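Visit to the Rotich workrooms, Clarneck
Oct 3, 2020

The Rotich site at Clarneck opened its workrooms to outside visitors for the second time, the first having been in February. Our group numbered 18, split into two parties at the door. The tour covered the joinery store, the finishing bench and the marking-out room, in that order. This report deals mainly with the last.

Work in the marking-out room is done on light-colored tables. Outlines are drawn by hand in black marker, directly on the tabletop, and blocks are set down in relation to them. The green cube has slightly rounded edges, and the grain still shows faintly through the color.
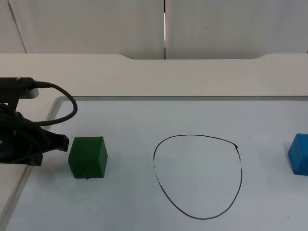
Marker on a bare tabletop wears quickly. Staff at Clarneck redraw a line when it becomes hard to follow, and the Fletby site is said to do the same every 14 days. No template is used at either place -- a freehand shape is considered close enough for this work.

The alternative is a whiteboard laid flat on the table. It wipes clean without solvent, but the metal border adds a raised edge, and anything slid across from the table has to clear it. Plirnutville, which has 21 tables, changed over to boards last year. Clarneck keeps both. 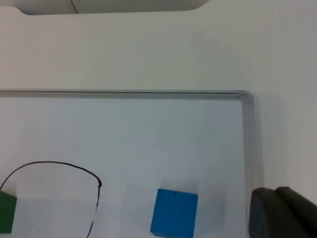
Vol. 33, p. 14

Curved lines on the board are drawn in the same black marker as those on the tables. We asked about line width and were told that it is not specified.

The second party joined us for the finishing bench, where time ran short. Parking is behind the joinery store, and the side entrance has two steps.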